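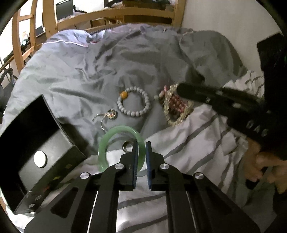

그림 2. 침구 위에 놓인 연녹색 옥팔찌.

3.2 착용 습관과 보관 장소

면담 참여자 174명 가운데 다수는 팔찌를 하루 중 일정한 시간에만 벗는다고 답하였다. 벗는 시점으로는 취침 전이 가장 많이 언급되었고, 설거지나 빨래 같은 물일을 하기 전이 그 뒤를 이었다. 벗은 팔찌를 두는 곳은 응답자의 연령에 따라 차이를 보였다. 고령 응답자는 천 주머니나 서랍을 들었으며, 젊은 응답자는 침대 머리맡이나 이불 위처럼 손이 바로 닿는 자리를 들었다(그림 2). 별도의 보석함을 쓴다고 답한 사람은 9명에 그쳤다.

이러한 결과는 Balogun과 Khalaf가 Colcombe 지역에서 수행한 선행 조사와 일부 어긋난다. 해당 조사에서 고리형 팔찌는 혼례나 명절에 한정하여 착용하는 물건으로 분류되었고, 보관 장소 역시 안방의 장롱으로 거의 고정되어 있었다. 본 조사의 참여자들은 같은 형태의 팔찌를 일상복과 함께 착용하였으며, 의례용과 일상용을 구분하지 않는 경우가 많았다. 두 조사의 표본 구성이 다르므로 이를 시기에 따른 변화로 단정하기는 어렵다. Colcombe 조사의 표본은 200명으로 본 조사보다 컸으나, 혼인 경험이 있는 여성만을 대상으로 하였다.

3.3 물려받은 팔찌와 구입한 팔찌

팔찌의 입수 경로는 보관 방식과도 관련이 있었다. 어머니나 시어머니에게서 물려받은 팔찌를 가진 응답자는 파손에 대한 염려를 자주 표현하였다. 여닫는 장치가 없는 고리형 팔찌는 손을 오므려 통과시켜야 하므로 벗고 끼는 과정에서 떨어뜨리기 쉽다. 일부 응답자는 이 때문에 침대나 요 위에 앉아서 팔찌를 벗는다고 설명하였다. 한 응답자(60대, 여)는 다음과 같이 말하였다.

“맨바닥에서는 절대 안 빼요. 이불 깔아 놓고 그 위에서 빼야 떨어져도 괜찮지. 우리 어머니도 그렇게 하셨어요.”

직접 구입한 팔찌의 경우에는 색과 투명도에 관한 언급이 두드러졌다. 응답자들은 짙은 녹색을 격식 있는 색으로, 옅은 녹색을 평소에 차기 좋은 색으로 구분하는 경향이 있었다. 다만 같은 색을 두고도 부르는 이름이 서로 달라, 면담 기록을 정리할 때에는 응답자의 표현을 그대로 옮긴 뒤 별도의 색 범주를 부여하였다. 범주 부여는 연구자 2명이 각각 수행하였고, 판단이 일치하지 않은 항목은 협의를 거쳐 확정하였다.

금이 가거나 깨진 팔찌의 처리 방식도 입수 경로에 따라 갈렸다. 물려받은 팔찌는 조각이 난 뒤에도 종이나 천에 싸서 보관하는 사례가 확인되었다. 구입한 팔찌는 버리거나 새것으로 바꾸었다는 응답이 많았으며, 조각을 펜던트로 다시 가공한 사례도 있었다. 수리와 재가공에 관한 자료는 4장에서 따로 다룬다.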